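Fries for supper, and other June plans

I've been trying to plan our family reunion for June and I swear the food list is going to finish me off. We're 15 people this year (eight of them under ten, help!) and everyone has a thing they will not eat. My cousin Thulani Le Roux wants to do it all on the grill. I want sandwiches and a nap.

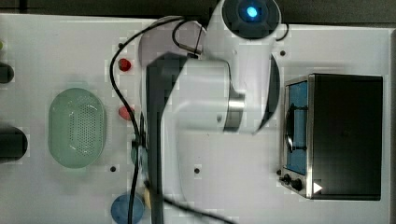
White on white, with one blue light.

So far we've agreed on the cabin at Holanda, six nights, and that's about it. The drive is long and there's one grocery store, which closes early, so whatever we forget stays forgotten. Last time it was salt. We ate unsalted potatoes for two days and my aunt still brings it up – at weddings, even.
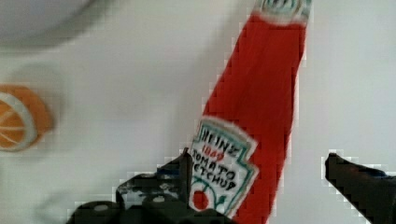
Condiments are where my family really digs in. Thulani makes his own relish and takes it personally if you skip it, and my mom hides a jar of mustard in her purse. Me, I'm a plain red Heinz bottle kind of person, keystone label and all, and I'll put it on eggs in front of anybody. Two bottles are going in my bag before a single sock does.

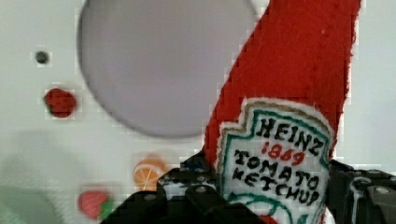 The felt one, stitched 1869 and everything.

Next up is sleeping arrangements, and I'm dreading it. There are two good beds and a pullout that eats people. I'm thinking we draw names out of a hat, unless my aunt calls dibs first, and she will.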